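Brilham Notes > Desk and Stationery > Pencil cases

Back to one pencil case

I have moved house twice in 14 years and both times I carried a shoebox of pens with me. In May I finally tipped it out. Most of the felt tips were dry, there were pencils too short to sharpen, and I had four rulers from the same school sale in Fleury. I kept what I had used in the past month and gave the rest that still worked to Perrine Delorme, who teaches the juniors at Lendolden and never has enough.

What I kept fits in a small hard case with a hinged lid. I had used soft zip pouches since school and didn't expect to care either way, but I do prefer the hard kind. With a pouch I always ended up feeling about at the bottom. With a tray you open it and pick the thing up.

The rules I have settled on are fairly dull. One red pen for marking up, one pencil, one rubber. No spare lead, no paper clips, no sticky notes. The paper clips were the worst, they got under everything and scratched the inside of the last case I had. If something runs out I replace it that week and don't buy two.

I also stopped keeping pens in a mug. Évan Hoarau told me to try it for 14 days before deciding, and I haven't gone back. The mug is in the kitchen again.

The other half of it is the table. A tidy case is not much use if the table is covered in post, so I now clear the whole top before I start and only bring out what I need. It takes a couple of minutes.

White pencil case open on the table, and a stretch of bare tabletop.
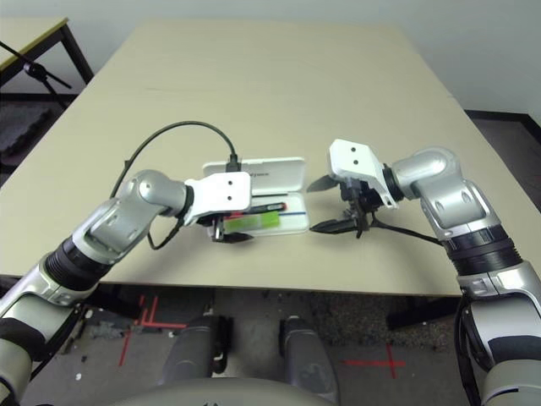
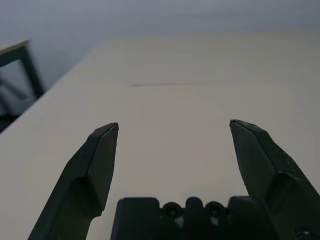 For cleaning the case I use a barely damp cloth and a cotton bud along the hinge, where the pencil dust collects. Rubber crumbs get tipped into the bin first. Don't use anything gritty on a glossy lid, as I dulled one that way years ago and it never came back.

I still have to sort the notebooks. There are two drawers of them and a good many have only the first few pages filled in. Perrine has said she will take any with plain paper, so those will go to Lendolden next and I'll keep the squared ones.

Contact | © Brilham Notes | Back to top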